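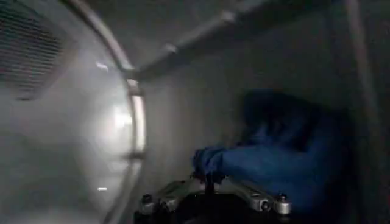

Figure 6.1 Blue cloth in an enclosed interior, with metal brackets in the foreground.

Chapter 6
Enclosures, Airflow and Heat

Every part of a desktop computer that uses electricity gives off heat. In the earlier chapters, the processor, the graphics card and the power supply were treated as separate parts, each with its own rating and its own limits. Once these parts are placed in a closed case they share the same air, and the temperature of one affects the temperature of the rest. This chapter deals with the case itself and with the movement of air through it.

After completing this chapter, the student should be able to describe the path of air through a standard tower case, explain the difference between positive and negative pressure, choose fan positions for a given set of parts, and read a simple temperature log.

6.1 Why the Case Matters

A case is often chosen for its size or its looks. Both are fair concerns, but the case also decides how much cool air can reach the parts and how easily warm air can leave. A closed front panel may look clean on a desk and still hold back the intake fans behind it. A mesh panel lets in more air and, unless it is filtered, more dust.

The heat load of a system is measured in watts. The practice build used throughout this book, the Marham office tower, draws 154 watts under steady load. The larger Ultton workstation, introduced in Chapter 4, draws 527 watts under the same test. Nearly all of this power ends up as heat inside the room, and most of it must first pass through the case. The Marham build can be cooled with 2 fans. The Ultton build needs more, and their placement calls for some planning.

6.2 Intake and Exhaust

In the usual layout, cool air enters at the front or the bottom and warm air leaves at the rear and the top. Warm air tends to rise, but in a small case this effect is weak next to the push of even a slow fan. Students should plan the air path around the fans first.

When intake fans move more air than exhaust fans, the pressure inside the case is slightly higher than in the room. Air then leaks outward through gaps in the panels, and most incoming air passes through the filters. When exhaust is stronger, air is drawn in through every unfiltered opening. Either arrangement can keep parts cool – the choice has more to do with dust and noise than with temperature alone.

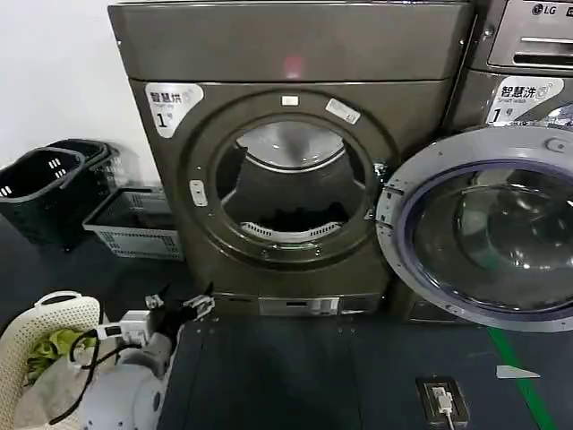
Bhatia disagrees on this last point, holding that in a case with a hot graphics card the balance of pressure can matter less for dust than for where the card gets its air, and that students should measure card temperature under both arrangements before settling on one. The exercise at the end of Section 6.4 follows this advice.

6.3 Fan Speed and Noise

A fan moves more air as it turns faster, and it also makes more noise. The increase in noise is easy to hear near the top of the speed range, where the gain in cooling is often small. The Drastska fan used in the laboratory work for this chapter has a top speed of 2,210 revolutions per minute. Most of the exercises are carried out well below that speed.

Fan speed is normally set by the motherboard, which reads a temperature sensor and follows a fan curve. The curve is a list of temperatures, each matched with a speed. A curve that is too steep makes the fans rise and fall with every short task. A gentler curve, with a short delay before each change, gives steadier sound.

Before beginning Section 6.4, students should review the safety rules in Chapter 2, shut down the practice build, and unplug it from the wall outlet.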